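Cloth sorting moves to Sunday

The cloth drive has outgrown the hallway cupboard, so from this month the sorting is done upstairs at Mensah House, in the big room with the white tables. Doors open at 2 on Sunday and we usually finish by 5. Come for all of it or for half an hour.

We took in 166 cloths in February, most of them cotton dusters and hand towels, with a few larger pieces that will be cut down. Araba Amoah has washed the lot. They still need to be checked for holes, put into baskets by color and folded before they go to the kitchen and the two playrooms.

The color rule is the same as last year. Red and yellow go to the kitchen, blue goes to the playrooms, and anything white or patterned is kept back for the spring cleaning day. If a cloth has faded so far that you can't tell, put it with the whites.

Please use the baskets that are already on the table. The low round one is for kitchen cloths and the taller one with the holes and the handle is for the playrooms. Last time we had cloths in shopping bags, on chairs and in one case in somebody's coat sleeve, and Kofi Antwi spent most of Monday putting it right. 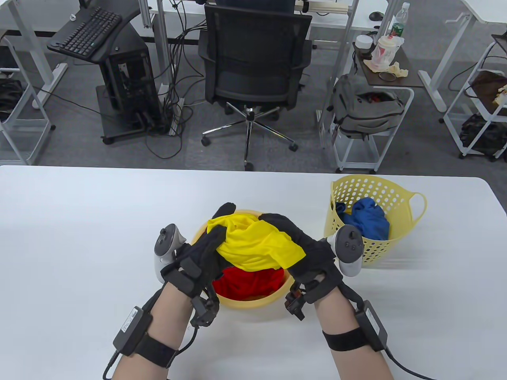
Yellow and red for the kitchen in the round basket, blue in the tall one.

You don't need to fold as you sort. Drop the cloths in bunched up and we will fold at the end, when one color can be done all together. Small cloths are folded in half twice. Towels are folded in thirds the long way, then in half – the shelf in the kitchen is narrow and they hang over the edge otherwise.

Anything with a hole bigger than a coin goes to Seidu Owusu, who cuts them up for the bike workshop. Stains are fine. Loose hems are fine too, but put those on the corner of the table so Fiifi Ansah can take them home and run them through the machine.

We are short of hand towels and could use 8 more, any color. Leave them at the front desk with your name on the bag if you want the bag back.

Questions about Sunday to Kwesi Kpodo, who has the key to the upstairs room.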